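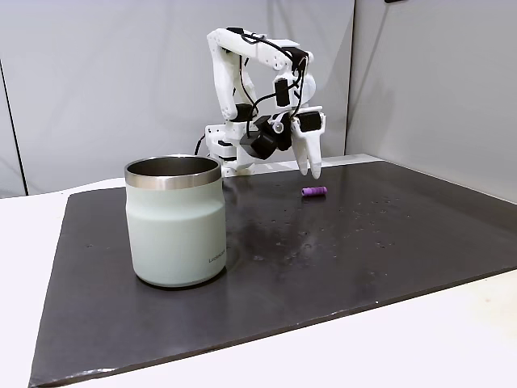

White robotic arm above a dark grey mat

Cudden is an indoor team ball game played between two sides of four on a court the size of a school gymnasium. It grew out of handball training drills and keeps the handball goal, but players may not run with the ball and all shots must be taken from outside a marked arc. The governing body is the Ellik League, named after the sports hall in which its first matches were held.

Rules

A match has 2 halves of 20 minutes, giving 40 minutes of play. The clock is stopped for injuries and time-outs only. Each side may call one time-out per half. A goal scored from inside the centre circle counts double, and all other goals count as one.

A player holding the ball must pass or shoot within four seconds. The count is made aloud by the second referee. If it runs out, the other side restarts from the nearest touchline. Contact with the arm of a player who is shooting is a foul and leads to a free throw, taken from the arc with the goalkeeper on the line. Three fouls of this kind in one half mean that the player must be replaced and may not return until the next half.

Drawn league matches stand. In cup matches a draw is settled by free throws, with four taken by each side and then one each until there is a winner.

History

The first written rules were drawn up by Frida Vídalín, a handball coach who wanted a winter game for squads too small to field a full team. Her version had no goalkeeper and used a lower goal. Goalkeepers were added before the first league season at the request of the clubs, and the goal was raised to its present height at the same time.

The league began with four clubs. Mundalix won the opening title without losing at home, with Ketill Arnardóttir as captain. The cup was added in the third season and is known as the Vídalín Cup. Its final is played in January, during the league's winter break. 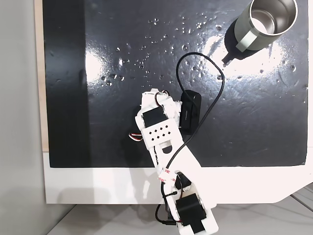
Water droplets on a glossy black board

Records

The highest career total in the league is 758 goals, scored by Ásdís Hviid, who spent all her seasons with Mundalix. Ragnheiður Ravn holds the record for goals in a single cup final. Elínborg Ketilsson has refereed more finals than any other official.

Records from the first season are incomplete. Double goals were entered on some score sheets as one goal and on others as two, and the league does not include that season in its scoring tables.

See also

Handball
Indoor football
Korfball
Netball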